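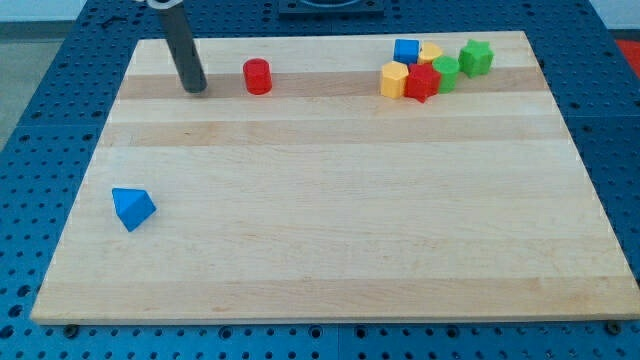
The striped board with the small shapes on it, on the blue table.

I wanted to write about the board for a long time, and now it is August 2020 and I have no more excuses. Two people asked me in the comments what wood it is and how I keep it so pale, so I will try to answer this properly, and also say something about the shapes, which are a different story.

The board is made of strips glued side by side. I say maple because Remzi Sarıgül, who sold it to me, said maple, and he has worked with wood for much longer than I have worked with anything. The strips are not all the same tone. One is very pale, the next is a little more tan, then pale again. When I first saw it in his workshop in Pirside I thought somebody had stained every second one, but he told me no, it is only how the pieces came, and he put them in an order which he liked. I like the order also.

I paid 200 for it, which my sister thinks is too much for a flat piece of wood. I did not argue. A kitchen board from the shop would be cheaper, but I did not want a kitchen board. I wanted a surface for small things, something with a warm color to put on the blue table. The table is useful but it is not friendly. It has round holes everywhere, and a small thing that lies on it never looks like it lies on something. Also, crumbs go in the holes, and pencil dust, and once a very small screw which I am still missing.

So, the care of the board. I wipe it with a cloth which is a little damp, then right away with a dry one. I always go along the strips. In June I gave it one thin layer of oil, and this was maybe a mistake, because for a week it looked yellow and I was sorry. Then it became calmer. If you have a pale board and you love that it is pale, try the oil first on the bottom side. Songül Avcı wrote to me that she uses only wax on hers, from a tin called Pomar, and that it does not change the color so much. I have ordered one tin. I will write about it when I have used it for some months, not before.

I don't put cups on it. This is my one strict rule and I break it perhaps once in a month.

Now the shapes. They are small colored pieces, plastic, and in the picture you can see a blue cube, stars in red and in green, a yellow one with six sides, and a yellow one with a rounded top which my niece calls the heart and I call the arch. We have not agreed on this. There are cylinders too, and the blue triangular one, which lies on its side on the left, away from the others. I bought the first of them at the Taşdemir shop, in a paper bag with no label, and the rest came later in a box from Drovow. They fit together well enough. The yellow of the one and the yellow of the other I cannot tell apart unless I hold them by the window.

What do I do with them? I arrange them. I know how this sounds from a grown person. It began when I was learning to draw shadows and the teacher said to start with simple forms, a cube, a cylinder, and not with faces or flowers. A cylinder is a very good teacher. The top is a circle, but you must not draw a circle, you must draw something flatter, and for many weeks my hand refused. The red one was my first that looked correct. It is glossy, so it has a bright place on it when the lamp is on, and I learned to leave the paper white there.

The stars are harder. From the top a star is easy, every child can draw it. But when it is thick like these and it stands a little tilted, you have all the points coming down the side as edges, some in light and some in shadow, and it is very easy to lose which edge belongs to which point. I have one page with only red stars on it and I will not show it.

For a composition I prefer most of the pieces close together in one corner, then one or two far from them. If I spread them evenly over the board, it looks like a shop. If I push all of them in the middle, it looks like a pile. When several are close, almost touching, there is a dark line between them which is nice to draw with a soft pencil. And then the eye needs somewhere to rest, and this is the empty wood, with the stripes. I used to skip the stripes in my drawings because I was lazy. Now I draw them lightly, because they show how the board goes back and becomes narrower. Without them the pieces seem to float.

I keep the shapes in a tin when I am finished. The board stays out on the table, because it is heavy and I am not going to carry it every evening.

Some of you asked also for the address of Remzi's workshop. He does not have a website and he told me he does not want one. If you are in Pirside, ask in the street behind the post office and bring a drawing with your measurements. He will tell you that your measurements are wrong, and then he will make them right.

Next time I will write about pencils, if the Pomar tin has not arrived.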